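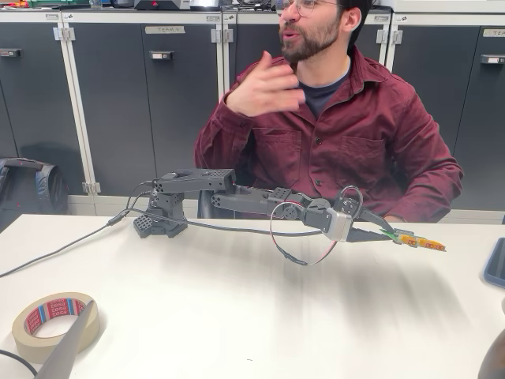
Opening. The talk is on looking after a shared worktable, mostly tape, cables and small parts. Say at the start that there is nothing to buy. Most of what we changed at Korkach came down to one roll of masking tape and a habit of writing on it. Point to the beige roll at the lower left, the one with "tesa" on the core, and say that it lives on the table. Then point to the black cable that crosses the white top and goes over the left side. I will come back to that cable in part two. Pause for people who are still finding seats.

Part one: tape. We use masking tape for labels on boxes, for marking where things go on the tabletop, and for holding a sheet of paper still. Write on the tape before tearing it off the roll. Press hard with the pen or it rubs off by October. Fold one end under so the next person can get a fingernail to it. On a white top, old tape leaves a gray line of dirt along its edge if it stays down too long, so everything on the table comes up at the end of a project and gets put down again if it is still wanted.

Someone will ask about colored tape. We tried it at Cullness. People forgot what the colors stood for and wrote on it anyway.

Part two: cables. Three rules, read them out slowly.
A cable leaves the table by the shortest way to the outlet.
It does not cross the place where a person rests their arms.
Both ends get a tape flag with the same number.

The numbers at Cullness go up to 31 and we have never reused one. When a cable is thrown out its number goes with it. The list is taped inside the cupboard door, room 1313, if anyone wants to see it after the talk.

A cable hanging over the edge will catch on a chair sooner or later. Leave some slack on the tabletop and put a strip of tape across it near the edge. Show how with the short cable in my bag. Do not spend more than a minute on this.
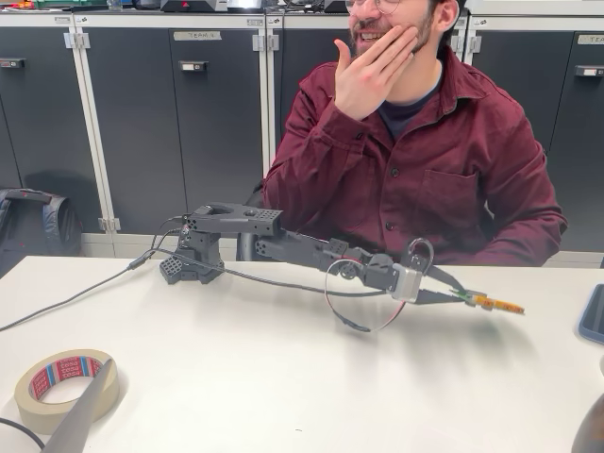 Part three: small parts. Connectors, screws, short ends of wire. Anything smaller than a thumb goes in a tray with a lip. The Winell table had none for the first year, and we swept the floor more than we worked. We now buy plain trays, 200 to a carton, which was too many, and the rest are in the hall if people want to take some home.

Sort by what the part is for. Sorting by size looks better and nobody at Winell could find anything.

Part four: sitting at the table. Leave room for two forearms and a sheet of paper in front of each chair. At Ateş we marked this off with tape for a month, then took the tape up. People kept to it for the most part.

Questions. Likely ones: how to get old glue off a white top (warm water, dish soap, a soft cloth, be patient), and who empties the trays (whoever filled them). Leave the last slide up and hand round the spare pens.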